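The Day I Watched Two Robot Arms Play With a Cup

February 5, 2024
By Marlina Liem

Last week I got to go behind a door that usually says STAFF ONLY, and I have been telling everyone I meet about it ever since. My neighbor has heard it twice. Now it's your turn!

The door belongs to a place called Hekov, a robot workshop in a long brick building next to the bus garage. Once a year they let people in for an open day. You sign your name, you get a sticker with a robot on it (I put mine on my notebook), and then you can walk from table to table and ask the people who work there anything you like. I had a whole page of questions. A boy ahead of me in line had only one, and it was "Do they bite?" The lady at the desk told him no, but they do pinch, so please stay behind the yellow tape.

I stayed behind the yellow tape.

What I thought I would see

When I was your age, every robot I drew had a square head, two eyes and an antenna. So I walked in looking for faces. There weren't any! The robots at Hekov are arms. Just arms, fastened down by the end where a shoulder would be, with a kind of hand at the other end.

I asked one of the engineers, a tall man called Yusof, if he felt bad for them, having no heads. He laughed and said that if you want a machine to stack boxes, you build the part that stacks boxes. A dishwasher doesn't have a head either, and I have never once felt bad for my dishwasher.

How an arm bends

Try something with me. Put your elbow on the table and move your hand around as much as you can. Your shoulder lets the whole arm swing. Your elbow folds it. Your wrist tips and turns your hand. All those bending places are called joints, and robot arms have joints too.

The difference is what does the pulling. You have muscles, which get shorter and tug on your bones. A robot arm like the ones I saw has electric motors tucked inside its joints. A motor spins, some gears slow the spinning down and make it stronger, and the next piece of the arm moves. When several joints move together, the hand at the end can go up, down, sideways or around a corner.

Yusof let me tell one of the arms where to go, using a handheld controller with buttons. I was terrible at it. I wanted the hand to go straight forward, but I was only moving one joint at a time, so it swung off in a big curve like a gate. He said everybody does that the first time. When you reach for your toast in the morning, your brain works out all your joints at once without asking you. The robot needs a computer to do that math.

The hand that isn't really a hand

The part on the end of the arm is called a gripper. Some grippers have suction cups and some have soft rubbery fingers, but the ones at the table I liked best had slim, straight fingers that open and close. Think of kitchen tongs, or a crab.

You might think fewer fingers makes it bad at its job. Well, go and find something small, like an eraser, and pick it up with only your thumb and your pointer finger. Easy, right? Now pick up a spoon that way, then a sock. You can do an awful lot with a good pinch.

What you can't do so easily is feel, and that's the tricky part for robots. Your fingertips are brilliant. They tell you if a thing is slippery, or squashy, or starting to slide, and you squeeze a tiny bit harder before you've even thought about it. A plain gripper only closes. If it closes too gently, the thing drops. If it closes too hard — crunch. They had a bucket of crunched things at Hekov, and the people there were quite proud of it. I saw a flattened yogurt pot and what used to be a ping-pong ball.

Two arms and one cup

So, the table I liked best. It was called the Prurnico table, which is the name of the project, and I had to ask how to spell it three times. There were two arms there, and they were learning to share.

I mean it! One arm holds something, the other arm comes over, and the thing is supposed to go from one to the other. Engineers call this a handover. You do handovers all day long. You pass the ketchup. You give your little sister her shoe. It feels like nothing at all.

But let's slow it down. Say I'm handing you a cup. First I hold it somewhere that leaves room for your hand. Then you reach out, and we both keep adjusting so that we meet in the same spot. You take hold. For a moment we are both holding the cup. And then I let go, at the right time. If I let go too early, it's on the floor. If I never let go, we have a tug-of-war.

At this table the cup was pink, and the arm on the right had it by the bottom, so the open end was pointing at the other arm.

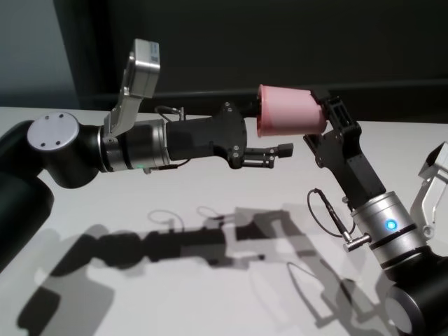

The hard parts of sharing

I stood at that table for so long that my coffee went cold on the windowsill. Here are the things I asked, and what I found out.

How does an arm know where the cup is?

It has to look, and for that it needs a camera. These arms each have one carried near the wrist on a metal bracket, so when the arm moves, the camera goes along for the ride. Imagine having an eye on the back of your hand! You could peek under the couch without bending down. The camera sends its pictures to a computer, and the computer tries to work out which bits of the picture are cup and which bits are everything else.

The everything else can be a nuisance. Shadows, for instance. You and I know that a gray shape on a white table is only a shadow, and we ignore it. A computer has to learn that a shadow isn't something it can pick up. (My cat hasn't learned this.)

Why a cup?

I thought maybe somebody just had one in the cupboard. But a cup is a good teacher. It's wide at one end and narrower at the other, so it matters where you grab it. You can pinch the rim, or you can hold it around the base, and those are completely different jobs. It also rolls if you lay it down on its side, and it doesn't roll straight. Try it with a cup at home, a plastic one please. It goes around in a curve, because the wide end travels farther than the narrow end.

How do the arms keep from bumping into each other?

Sometimes they don't keep from it. Each arm needs to know where its own joints are, and the computer needs to know where both arms are, all the time. You can do this with your eyes shut. Close them, hold your hands out wide, and bring your two pointer fingers together in front of your nose. You'll probably get pretty close, because your body keeps track of where its own parts are. Robot arms keep track with little sensors in the joints which measure how far each one has turned.

What are the little lights for?

There was a green light glowing on one arm and a blue one on the other, and I asked a woman named Irel what they meant. She said lights on a machine are there to tell people something quickly, and every kind of machine has its own code, so you should always ask and never guess. Then somebody called her away to another table and I never got the answer! I've written it at the top of my list for the next visit.

How a robot practices

How do you teach an arm to hand over a cup? One way is to write down every single move, like a recipe. Go forward this much, turn this much, close the fingers. That works fine as long as the cup is in exactly the same place every time. Move the cup over by the width of your thumb and the robot may carefully grab a fistful of air.

The other way is to show it. A person steers the arms through the whole job, and the computer saves everything — what the cameras saw and how the joints moved. Then the person does it again with the cup in a slightly different place. And again. After plenty of turns, the computer starts to find the pattern, and it can try by itself.

I asked how many turns is plenty. Yusof pointed at a whiteboard where they keep score. They had 993 handovers saved for cups alone. For spoons they had 400, and he made a face when he said it, because spoons are a pain. They wanted 900 before they let the arms have a proper go at them.

Think about that the next time you can't do something on the third try.

Be a robot at your kitchen table

You need a friend, a plastic cup and two pairs of kitchen tongs. Ask a grown-up before you take the tongs.

Sit across from each other. One of you picks up the cup with the tongs, holding it by the bottom. The other one takes it with their tongs. No hands allowed, and no talking.

When you can do that without dropping it, make it harder. Each of you shuts one eye. It gets surprisingly tough to tell how far away the cup is, and you'll probably snap your tongs closed too soon. Two eyes help you judge distance, and with one camera a robot has to find other ways of doing it.

Next, one of you is the computer. The computer is the only person allowed to talk, and both arms have to do exactly what it says and nothing more. "Left arm, forward. Stop. Close." You will find out very fast how many steps there are in passing a cup. My nephew and I tried it on Sunday and he shouted "UP! I SAID UP!" at me until we both got the giggles and the cup ended up behind the stove.

Some words to keep

Joint: a place where an arm bends or turns.
Gripper: the part on the end of a robot arm that grabs things.
Sensor: a part that measures something, such as light, or how far a joint has turned.
Handover: passing a thing from one hand (or gripper) to another.

If you get the chance to go to an open day near you, take your own page of questions. Hekov is having a smaller one for schools in August, and Irel told me they might have the spoons ready by then. I'm going to bring a fork and see what they say.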